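Let me pay with money, please

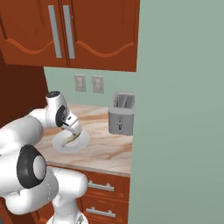 Reddish-brown cupboard doors against a pale green wall.

Last month my bank told me, in a message with a little waving hand at the top, that it was "retiring" my card reader. You know the thing, the chunky calculator you stick your card into when you want to pay somebody new. From July I'm supposed to approve everything on my phone instead. Every transfer, every new payee, every time I so much as fancy buying a lamp from a shop I haven't used before.

I liked my card reader. It lived in the drawer with the takeaway menus and it never once asked me to update it.

I'm not against phones. I pay for the bus with mine and I split bills with it, and when Bit-na Yook and I went halves on a sofa we sorted the whole thing out standing in the shop doorway. Lovely! But there's a difference between a bank letting me use my phone and a bank telling me I can't get at my own money without one, and I don't think the people writing these cheerful messages see it.

Take what happened to my neighbour, Fitzgerald Iwasaki. He dropped his phone down the stairs at Toft station on a Friday evening. Cracked right across, completely dead. He had a perfectly good debit card in his wallet and a perfectly good laptop at home, and he still couldn't pay the plumber, because the laptop wanted him to confirm it was him by tapping a button on the phone. So he rang the bank (on my phone) and they offered to send a code to his number. His number was in the broken phone! It took 16 days to get everything back as it was, and the plumber got his 400 pounds in cash, out of a machine, like it was 1995.

The bank will say it's about fraud, and I do believe them, up to a point. Fraud is horrible. My old workmate Urszula Stępień nearly lost 3000 pounds to a man who rang up pretending to be from her bank's security team, and he sounded far more helpful than the real ones ever have. But look at how he went about it. He got her to open the app and read things out to him. The app was how he was getting in. She only stopped when the doorbell went and she had a minute to think.

That minute is what I miss, I suppose. Going to the drawer, finding the reader, squinting at the numbers - it was slow and I moaned about it plenty, but you had time to wonder what on earth you were doing. Now it's one thumb and the money's gone.

And then there are the people who haven't got a smartphone, or have one that's too old for the app. My mum's is seven years old and works beautifully for ringing me up. Her bank says it's no longer supported. She isn't going to buy a new telephone to look at her savings, and I don't see why she should. Her nearest branch used to be in Derkard and it's a nail bar now. The next one is 2 buses away and opens three mornings a week.

So what would I like? Not much. Keep a card reader for anyone who asks for one, and don't hide the form six pages deep. Let people choose a waiting time on big payments, an hour or a day, whatever suits them. And have a phone line with a person on the end who can sort out a broken handset before the weekend's over. I'd even pay a few quid for the reader.

I wrote all this to my bank, minus the moaning about the waving hand. They replied asking me to rate my experience in the app.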